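Mirnstead Household Repairs Register: Data Card

Version date: 04/08/2019
Maintained by: Elsa Miettinen and Tipene Costigan, Mirnstead Local Records Office

Summary
The register holds written accounts of small repairs carried out in homes across Mirnstead and Groveck. It covers 34 streets and over 16 years of entries, transcribed from paper forms.

Contents
Each row gives the street, the year, the item repaired, the fault as reported and the materials used. House numbers and surnames have been removed. Free text is kept as written, including local spellings – these should not be corrected in derived copies.

Known gaps
Entries for Groveck are missing for five years. Forms damaged by damp were transcribed only where two readers agreed on the wording.
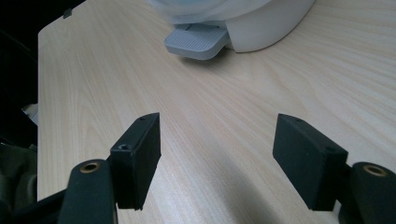

Terms for materials follow the list drawn up by Ataahua Hoani, and the original wording is kept in a separate column. Colour words describe appearance alone. A fitting entered as "brass-coloured", a term that would suit the two round bushings in the photograph, must not be counted as brass. The same rule applies to "light wood", where the species is left blank.

Access
Requests should be sent in writing to Maxine Donnelly. Copies may be used for teaching and private study.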